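Beach Safety Service, Walby Station
Station diary, kept by the duty superintendent

4th November

The station opened at first light. Wind was light from the southwest, and the surf at the main beach was low, with a moderate rip forming beside the jetty. Flags were set north of the usual position and remained there until closing.

The principal business of the day was the review of the aerial patrol trial, which began in June and is now due for a decision. The district office at Gretton has asked each station for a written account before the summer roster is settled. Walby's account was drafted this morning and read over by both shift leaders. It records 1,086 flights from the three launch points, of which 48 were ended early on account of wind. No aircraft was lost. One came down in the dunes behind the Moodley parking lot and was recovered with a cracked landing leg.

The shift leaders asked that the draft say more about fatigue. A pilot who watches a screen in strong glare for a full rotation is tired at the end of it, and the present rotation was borrowed from the tower schedule without much thought. The draft now recommends a shorter rotation, with the relieving pilot standing beside the outgoing one for the last few minutes of each flight. The station holds enough trained staff to do this on weekends and holidays. It does not hold enough for ordinary days, and the draft says so plainly. 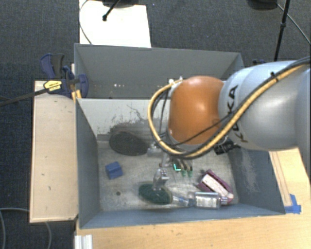

The matter of height was also discussed. Members of the public have written to the station about aircraft passing over picnic areas and the rear decks of houses on the Zastberg side. The standing instruction is that no patrol flies below 100 feet except over water. Logs for the past month were checked against this instruction and two departures were found, both during searches for swimmers reported missing. Both swimmers were found on shore. The superintendent is satisfied that the departures were proper, but the reason should have been entered in the log at the time and was not. A reminder has been posted in the launch shed.

Shortly after noon the tower reported a dark shape moving along the outer bank at Moodley. The aircraft was sent up and the shape was identified as a school of baitfish. The water was not cleared. Under the former practice it would have been cleared for at least an hour, and the entry has been added to the account as a fair instance of what the trial was meant to test.

Battery stock was inspected in the afternoon. Any battery holding less than 80 percent of its rated charge is to be withdrawn from patrol use and kept for training. Four were withdrawn. Replacements have been requested from Gretton, and the request was acknowledged before the office closed.

The rescue board with the split nose has been returned from repair and is back on the rack at the south tower. The loudspeaker at the jetty remains out of order.

Flags were lowered at six. There were no rescues and two minor first aid cases, both cuts to the foot from the rocks. The account goes to the district office tomorrow with the flight logs attached.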